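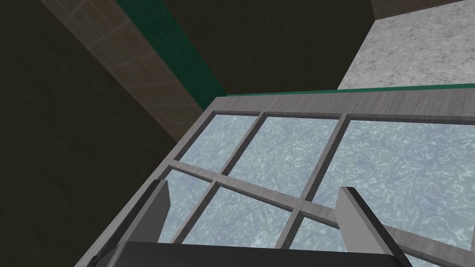
September, 4:10 pm

Glazing putty, second batch. Mixed 900 g of whiting with the boiled linseed oil Marina got from Grunent. Stiffer than the Prurnton tub and easier to knife, but it drags in the corners. Let it sit under a damp cloth 2 hours and it behaved better.

Bedded the test sash and left it on the rack by the north wall - please don't lean anything on it. Skin test tomorrow, then again in a week.

Kamran wants a thinner mix for the narrow rebates. Try a spoon more oil, write down how much. Whiting is nearly out.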